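Hoani open day

The Hoani open day is a public demonstration of household robots held each spring at the Vallotgate building in Standirberg. It is run by Skollov, a company that develops software for two-armed robots intended for work in homes. Visitors see the machines carry out ordinary tidying jobs in furnished rooms and can speak with the people who operate and train them. The event takes its name from the Hoani project, the company's program for indoor tidying.

Background

Skollov moved its test rooms to Vallotgate after outgrowing a single workshop on the other side of Standirberg. The first visits were private and meant for suppliers and local schools. Requests from residents led the company to open the rooms to anyone who booked a place. Early visitors stood behind a glass partition and could hear very little, and the partition was later taken out. Groups now stand behind a taped line on the floor, with an operator at the side holding a stop switch.

The most recent open day was held on Wed 29 April and drew 347 visitors. Bookings had opened in March. Entry was free, and children were admitted with an adult.

Format

Visitors are taken through in groups of 8. A tour begins in the entrance hall with a short talk on safety, then passes through a kitchen, a bedroom and a lounge. The kitchen demonstration covers putting away dry goods. In the bedroom the robot folds towels and places them on a shelf. The lounge is the last stop and usually the longest, as most of the questions are asked there.

A screen beside the taped line relays the view from the robot's head camera, so that the group can follow what the machine has in front of it. Operators talk through each task as it is carried out. Tasks are not rehearsed on the day, and a failed attempt is normally repeated once before the group moves on.
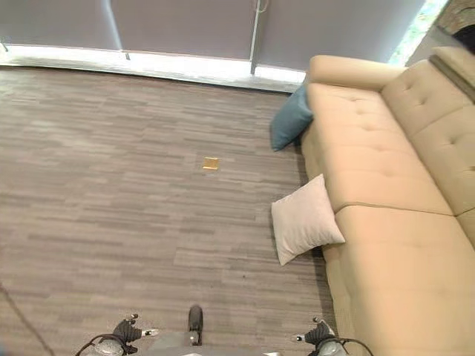

The lounge demonstration deals with objects that have ended up on the floor. It was designed by Alby McKinnon, who leads the Hoani project, and it is meant to test whether a robot can tell what belongs where. Cushions are the standard item. The pink one propped against the front of the sofa and the blue-gray one nearer the windows both have to be recognized as things that go on the seat, although they differ in color and lie at different distances from the robot. A small flat object, such as the yellow square on the carpet, is a separate problem. It offers very little edge for a gripper to close on, and the software must also decide whether it should be kept, thrown away or left for a person to deal with. In the Hoani program, flat items are left in place unless the operator gives an instruction.

Lighting is another part of the lounge test. Strong daylight near the floor can make it harder for a camera to pick out detail in the darker parts of a room. The shades are set at a different height for each group.

Training and records

The robots shown at the open day are trained from recorded sessions in which a person guides the arms through a task. By the time of the April event the project held 2,441 recorded sessions, of which 600 dealt with cushions, blankets and other soft furnishings. The remainder covered kitchen goods, laundry, toys and paper. Each session is labeled by hand with the name of the task and the result.

Sessions in which the robot drops an item are kept in the collection. McKinnon has said in talks to visitors that these recordings are useful for teaching a machine to notice that its hand is empty. Demonstrations given to the public are recorded in the same way but stored separately, and visitors' voices are removed from the sound.

Reception

Comments left by visitors have been mostly favorable. The most common complaint concerns speed, as a person can clear the same floor in much less time. Several visitors with limited mobility wrote that speed mattered little to them and that they would sooner have a machine able to reach the floor safely. Others asked about noise, the cost of repairs and how the robots behave around pets. Skollov does not test with animals at Vallotgate and has not announced a price for a household model.

The kitchen stop was criticized for poor sight lines, with people at the back of a group unable to see the counter. A second screen has since been added there.

Access

Vallotgate has step-free entry from the street, and the tour route is on one floor. Tours last under an hour. Photography is allowed in all rooms except the workshop, where arms are taken apart for repair. The workshop can be viewed through its open door at the end of the tour.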